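Jozefína Koubek has her brake parts out before I've got my coat off. Small workshop, out the back of the Hodžić building in Drorham. Kettle on. She teaches the basic brake course for Branar and her whole argument is about the table.

"People lose things," she says. "They never lose the pads. They lose the little black rings."

So, the mat. Brown, matte, big enough to cover most of the tabletop. She won't start without one. A plain colour and no pattern, and wiped down at 7 every morning.

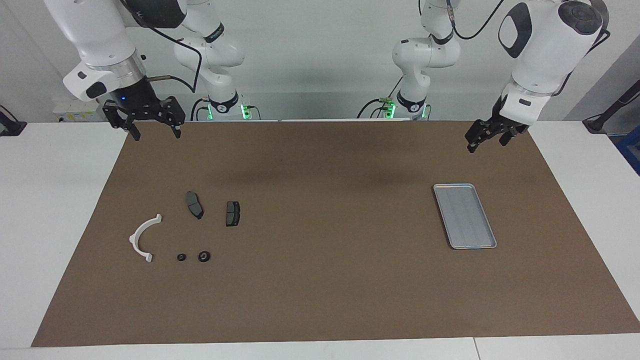
Pads, bracket, rings and metal tray on the mat.

I ask about the tray. Shallow, metal, nothing fancy. "I've had fancy. Fancy has a lid and then you can't find the lid." Most of her students come in off the floor at Brestard, where the parts arrive in lots of 1,000 and the habit is to tip everything out in a heap. She lets them do it once. Then they spend the afternoon on there knees.

Costel Pavlović took the course last November and now helps run it. Quieter than her. He's the one who likes dividers.

"She'll put it all in one tray and remember," he says. "I don't remember. I want a slot."

His favourite is white, rectangular, long narrow compartments side by side. They have argued over it, a lot. Jozefína thinks narrow slots are a pain if you've got big fingers. Costel says use smaller fingers.
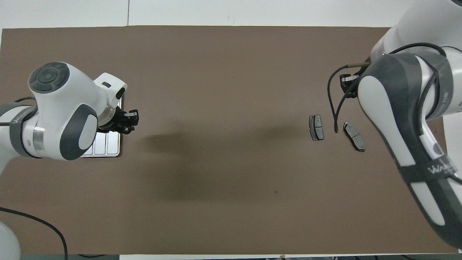 The divided tray, on its thin dark brown board.

The board is worth having too, he reckons. "Pick up the board, the tray comes with it. You're not grabbing at the sides."

They've had 21 people through since the winter and the waiting list is longer then either of them wanted. Any advice for somebody doing brakes at home? Jozefína is already checking the clock.

"Lay it out first. All of it. Then have your tea."

Costel wants to add somthing about labels. She tells him labels are week two.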